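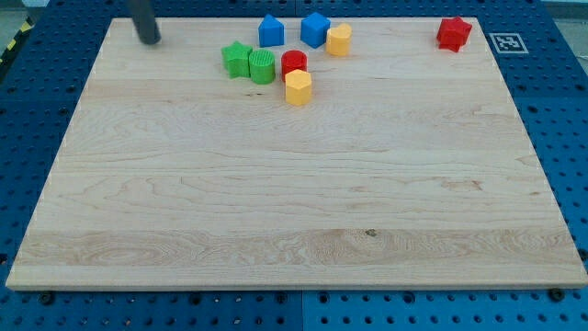
Maple board, glued strips, grain running lengthwise.

Oiling and maintaining a wooden board

Last updated: October
Reading time: 4 minutes

An edge-glued board fails in one of three ways: it dries out and cracks along the grain, it cups, or a glue seam opens. Most cases come down to uneven moisture. Oil slows the movement of water in and out of the timber. It doesn't stop it, and a board that is oiled well but stored badly will still move.

Which oil to use

Food-grade mineral oil is the simplest choice. It never sets, has no smell and doesn't go rancid. The drawback is that it washes out and has to be renewed. Pure tung oil and raw linseed oil do cure, but slowly, and the board has to stay out of use until they have. Olive, sunflower and other cooking oils turn sticky and should be kept for cooking. Boiled linseed oil sold for outdoor timber often contains metal driers and is not suitable for a board used with food.

A 500 ml bottle will do several coats on a large board, both faces.

Preparation

Wash the board with hot water and a little washing-up liquid, rinse, and stand it on its long edge to dry overnight. Both faces need air. Oil put on damp wood sits in the surface and leaves pale patches.

If the surface feels furry, the grain has risen. Sand with 180 grit along the grain, wipe with a damp cloth, let it dry, then sand lightly with 240. The damp wipe brings up the remaining fibres so that they can be cut off before oiling. Take extra care around knots. The grain turns there and an orbital sander will leave swirls that only show once the oil is on.

Old grease marks respond to coarse salt and half a lemon. Leave for a few minutes, scrape off, rinse and dry again. Bleach is unnecessary and weakens the surface.

Applying the oil

1. Warm the bottle in a jug of hot tap water. Thin oil soaks in faster.
2. Pour a small pool in the middle and spread it with a lint-free cloth, working with the grain.
3. Do the edges and both faces in the same session. A board oiled on one face only will cup.
4. Go over the end grain twice. It takes up far more than the face.
5. Leave for 20 minutes and wipe off everything that has not soaked in.
6. Repeat the next day. A new or very dry board may need four coats.

Cloths used with tung or linseed oil can heat up and catch fire when bundled. Lay them flat outdoors to dry, or soak them in water before they go in the bin. Mineral oil doesn't carry this risk.

Board cream

A cream holds better than plain oil on a board that is washed daily. Use four parts mineral oil to one part beeswax by weight. Melt the two in a jar standing in a pan of simmering water, stir, and allow to set. Rub in a thin layer, leave overnight and buff. Marilou Quiambao writes from Clisholm that she uses five parts to one in winter, when the standard mix is too stiff to spread. Both work.

Cupping and open seams

Lay a cupped board hollow side down on a damp towel and check it every few hours. Take it off as soon as it is flat – left too long it will go the other way. Stand it on edge to dry, then oil.

A hairline seam can be left alone if it does not catch a fingernail. A wider one needs water-resistant wood glue worked in with a thin blade, then clamps across the width for a full day. Filler is a poor repair, as the gap will keep opening and closing beneath it.

Storage

Keep the board upright and clear of radiators and ovens. Never put it in the dishwasher.

Related tips
Sharpening a kitchen knife on a whetstone
Removing limescale from a kettle
Seasoning a carbon steel pan
Choosing wood glue for kitchen repairs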